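Why is the inside of a hole so dark?

You have probably peered into a hole at some point. A keyhole, a drainpipe, your brother's ear. Grown-ups rarely ask what colour it was in there, so let's.

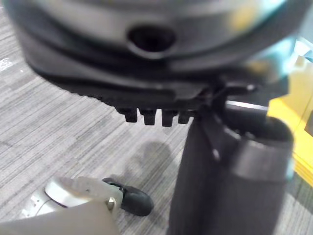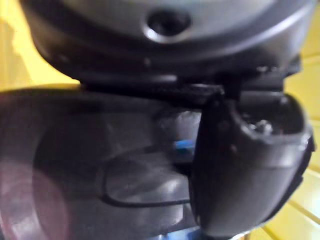
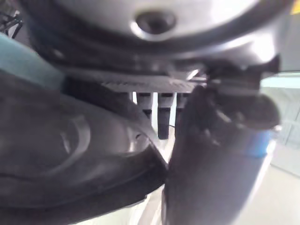 Grey, rounded, and with a dark hole in it, all three times.

Lidemska Science Club, Junior Pages

The hole isn't painted. Light goes in, bumps about on the walls, and each bump soaks up a bit more of it. Hardly any finds its way back out to your eye. Your eye gets next to nothing and calls it black, which is lazy but fair.

The rim does better. A smooth curved edge faces lots of directions at once, so some part of it is nearly always pointing a lamp or a window straight at you. Look for a pale crescent or a thin bright line. Big curves do it too, in wider bands of light and dark grey.

Try it on Wednesday, or whenever you're meant to be cleaning your room. Take an empty mug and a torch. Turn the mug side-on and find the shiny stripe, then tip your head and watch the stripe slide along. Now shine the torch right inside. Not so mysterious any more, is it? Mostly old Milo.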